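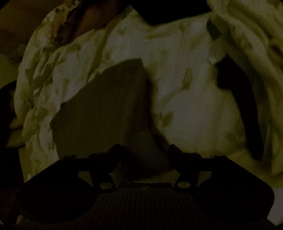 Stornlow laundry robot firm pays people to fold by hand, but won't say how well the machines do it

A company that wants to sell folding robots to commercial laundries has spent the spring paying people to do the folding themselves.

Bellari, which leases half a floor of the old Daher building in Stornlow, has hired 16 part-time workers to pick up, turn and fold clothing with a hand-held gripper. A camera on the tool records each attempt. The company says the recordings are used to train software that will later run a robot arm fitted with the same kind of fingers.

By the end of April the workers had logged 1,491 recordings, according to Fadi Akl, who runs the program. He said camouflage clothing had been added to the mix at the request of a possible customer, a uniform rental service he would not name.

"Patterned cloth is hard," Akl said. "You lose track of where the edge is. A person works it out without thinking, and we want the system to pick that up from the person."

Whether it does is another matter. Asked how often a robot trained on the recordings can fold a shirt without help, Akl said the company was "not at the stage of publishing a number." Asked whether it had a number, he said it had several.

Bellari did supply a figure for volume. Of the 1,491 recordings, it says, 1,058 were judged good enough to train on. The rest were thrown out, mostly for dropped garments or dim lighting. The company did the judging, and it has not released the recordings or the rules it used to sort them.

Lama Mahasneh managed a hospital laundry for years and now advises plants on buying equipment. She visited the Stornlow site last month and came away unconvinced.

"I watched a woman fold a jacket with that tool, and she was good at it," Mahasneh said. "She was also much slower than she would have been with her hands. So you are teaching the robot from the slow version. I asked what speed they expect at the end and I didn't get an answer."

A trained worker in the plants she advises gets through roughly 300 pieces in a shift, she said, and that includes sorting, checking for damage and dealing with whatever has been left in the pockets. Bellari's recordings cover folding only.

Akl said sorting would come later. He described the current work as a first step and said a trial in a working laundry was planned under the name Munis. He gave no location or start date.

The gripper workers are on contracts that run through the summer. Bellari said it had not decided whether to renew them.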